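**Tatotlow room check, 28 Oct 2026**

Children's footwear and table area. Last full check was in May.

- [x] Tabletop clear of splinters and sharp corners
- [x] Shelf stands level — top panel is wrinkled, leave for now
- [x] Boots checked at rim, lining and toe 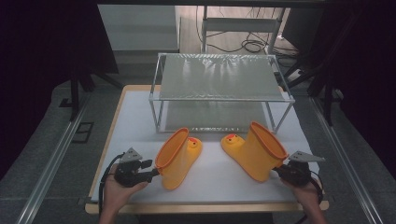 *Yellow duck boots on the white table, toes facing.*

- [ ] Floor cables: coiled, but still on the floor. Move to the wall side within 14 days.
- [x] Boot sizes marked on the Trosero list
- [ ] Spare boots: 2 pairs on order from Wirkberg, not here yet

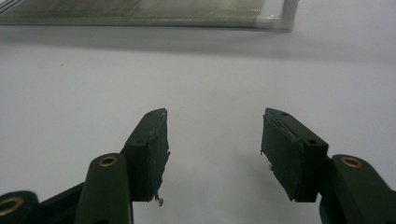

- [ ] Once they come, check the soles before they go out. The last order had 4 boots with loose lining — send any like that back.
- [x] Table wiped down, 10 minutes to dry

Next check: same list, add the door mat.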